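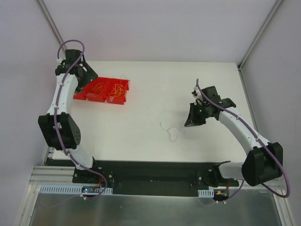

Re: [thread-and-cord] Sorting short lengths by color – how do you keep them apart?

From: Natália Paiva
To: thread-and-cord list

Dear Horácio, dear all,

Thank you for your message. I answer between your lines, as I learned to do on this list many years ago. I hope the quotes come out correctly, my mail program does strange things with them.

Horácio Calado wrote:
> I have finally cleared the drawer where I put every piece of string
> that is too short for a project and too long for the bin. Most of it
> is orange and yellow from the Prata market bags I made last August,
> plus a lot of undyed white. My wife says 40 cm is garbage. I say it
> is a tassel.

I am with you. I keep everything from 40 cm and up. Under that length I keep only the linen, and it goes into a jar for tying plants.

> My question is about containers. I tried envelopes and I tried
> winding on cards. With the cards I gave up after one evening. What
> do you use that is quick, and that does not make a knot of
> everything?

For quick sorting I am very much for an open plastic tray with three compartments side by side, like the red one in the photo at the top of my message. You can see that the string in it is not wound at all. The middle part has a thin orange string, and the right part a brighter yellow-orange one that fills it more. It is a tangle, yes. But it is a tangle of one color, and this makes a big difference when you need to pull out one end.

The red plastic is also practical for white and gray strings, they show well against it. For orange I would prefer a blue or a white tray, my eyes are not so good after nine in the evening.

> Also, do you sort on the table or on a cloth? My table is dark oak
> and I lose nothing, but Sukow wrote once that a cloth is better.

I remember that message too, I think it was in the discussion of the Lornlow cord. A cloth is good for slippery cords because they do not run away. For cotton I find that the small fibers catch in it, and then I have fluff on every piece. I work on a bare table and take only one string out at a time. On a white table a whitish string is difficult to see, as with the one lying in a loop to the right in the photo. For the pale colors I put a sheet of dark paper under, and I take it away again for the rest.

My order of work is like this, maybe it helps you:

First I empty the whole drawer on the table and take out what is not string (in my case buttons, two dead pens, once a key). Then I pull out the strongest color, for you it will be the orange. I do not untie anything in this step. If two colors are knotted together I cut at the knot, and I do not feel bad about it.

After this come the similar colors. Orange and yellow-orange look the same under a lamp, so I leave them until the morning and decide by the window. The white and the gray I do last.

When you lift a string out, hold it near the end and shake it a little. Do not pull from the middle. When you put it in, let it fall down in loops – if you press it with the fingers you make the knot yourself. And do not let ends stand up over the rim of the tray, they catch on the sleeve and then the half compartment comes with you across the room.

> Last thing. Is it worth to separate by thickness also?

For me only in 2 groups: what goes through the eye of my big Kurkimano needle, and what does not. I tried once with more groups and I spent more time measuring than making tassels. If you have less than 100 pieces of one color, I would not separate at all.

One question back to you: did the orange from the market bags lose color in the wash? Mine was the same dye lot, I believe, and it left a pink shadow on a white strap. I would like to know before I mix it with the natural cotton again.

Many greetings, also to your wife,
Natália

--
You receive this message as a subscriber of thread-and-cord.
To leave the list, send an empty message with the subject "unsubscribe".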